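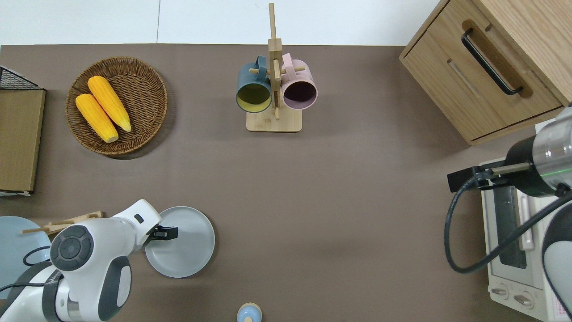
Five-a-side league: how do we split two teams on equal points after an abandoned match?

Posted by Taras Pavliuk, Jun 10, 2025

I look after the fixtures and results for a small-sided football league. There are 9 teams, each playing the others home and away, so a full season is 16 matches per team. Three points for a win, one for a draw.

We have finished with two teams, Ledesma and Tranley, level on points at the top. Our rules say that ties are settled by goal difference, then goals scored, then the results between the tied teams. The trouble is one match from December. Ledesma were leading Pruvden 4-1 when the floodlights failed with six minutes of the second half left. It was never replayed. The result was entered as a 3-0 win to Ledesma by my predecessor, with no note saying why.

If the match stands as 3-0, both teams are on a goal difference of +21 and Tranley win on goals scored. If it stands as 4-1, goal difference is unchanged, but goals scored are then equal and we go to the results between the two, which Ledesma lead. If the match is struck out altogether, Ledesma lose three points and finish second anyway.

The rulebook has one line on the subject: "Abandoned matches shall be dealt with by the league." It also gives 3-0 as the score to be awarded where a team fails to turn up. It does not say whether that score applies to anything else.

Which score should be in the table? Prize money is involved, though not much of it, and both captains have written to me.

Drotaleo

3-0 is the normal score for an awarded game, so leave it. Tranley win. You can't go changing results from December now because somebody doesn't like how it came out.

Eustaquio Contreras

I would separate two points which the rulebook has run together.

The first is whether the result was awarded or allowed to stand. An awarded result is normally used where one side is at fault: failing to turn up, fielding a player who is not registered, walking off. The score is a penalty on the side at fault. A match stopped by floodlight failure has no side at fault, unless the home team is responsible for the lights under your ground agreement. Check that before anything else. If Pruvden were at home and were responsible for the lights, an award of 3-0 is at least arguable. Even then, many competitions let the score on the pitch stand if it was better for the side not at fault. Four-one is the same margin with more goals scored, so it matters how your wording would treat that.

The second is whether the decision can be reopened. Look for a time limit on appeals. Most local rulebooks have one, often counted in days from the publication of the result. If the 3-0 was published in December and Ledesma did not object within the limit, the entry is final whether it was right or wrong. If it was never published, or was shown only in the running table with no match score, they have a fair case that the time never began.

On the facts given, and assuming shared lights and no appeal limit, I would enter 4-1. The match was nearly complete, and there is no rule that turns a stoppage into a 3-0. Striking the match out would be the worst choice, as every other team has a complete record and Ledesma would be judged over 15 matches.

Get the referee's report if one exists. You need the score and the time played from that, and not from either captain.

For next season, replace the one line with something like this:

"Where a match is abandoned through no fault of either team, and three quarters or more of playing time has been completed, the score at the time of abandonment shall stand. Otherwise the match shall be replayed in full within 28 days. Where one team is at fault, the league may award the match to the other by 3-0, or by the score at the time of abandonment if that is more favourable to the team not at fault."

You would also need to define "more favourable". I use goal difference first and goals scored second, in the same order as the table.

Taras Pavliuk

The lights belong to the ground and are shared by all teams. There is an appeal limit of 14 days from publication. I have found the December results sheet and the Pruvden match is marked "A", with no score. I have asked the referee for his report.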